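## Section 7: When the jaws don't let go

Jaws closed or nearly closed, thread lying across them, open command already sent. I've been stuck right there more times than I'd like, so this section is longer than the others (sorry!). 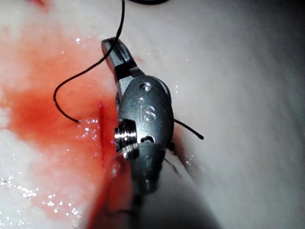 ### 7.1 First, stop moving

1. Take your foot off the clutch pedal and let both hand controllers go slack.
2. Tell the room out loud that you have a jaw fault. Roos Nijs drilled this into me at Uvham and I still say it even when I'm practicing alone.
3. Look at the fault line on the Enitach console. Code 53 means the jaw drive and the jaw position don't agree. Code 30 is a plain cable tension warning, and you can skip to 7.3 for that one.

**Caution:** Don't pull back to see if the thread comes free. If there's suture anywhere near the jaws or behind the wrist, assume it's caught until you've checked from a second angle.

### 7.2 Clearing a code 53

1. Press HOLD on the arm. The light goes solid amber.
2. Follow the thread on both sides of the wrist with the scope. I go slowly here, it's easy to lose a black strand in a shadow.
3. Send one open command. Just one! Repeated commands wind up the drive and then you get code 140 on top, which locks the whole arm.
4. If the jaws stay shut, have the bedside person fit the Verbeke release key and turn it until it clicks.
5. Check that the jaws are clear of thread and tissue, close them with the key, and only then withdraw straight along the shaft.

**Note:** The key won't seat while the arm light is blinking. Go back to step 1 and press HOLD again.

### 7.3 Before the instrument goes back in

- Swap it. I don't reuse an instrument after a 53, even if it opens fine on the bench.
- Save the log under Tarton > Faults and write down the instrument's cycle count. Mine failed at 384.
- Run the jaw test from Section 4 on the replacement.

If the replacement throws the same code, the trouble is in the arm, so park it and call service.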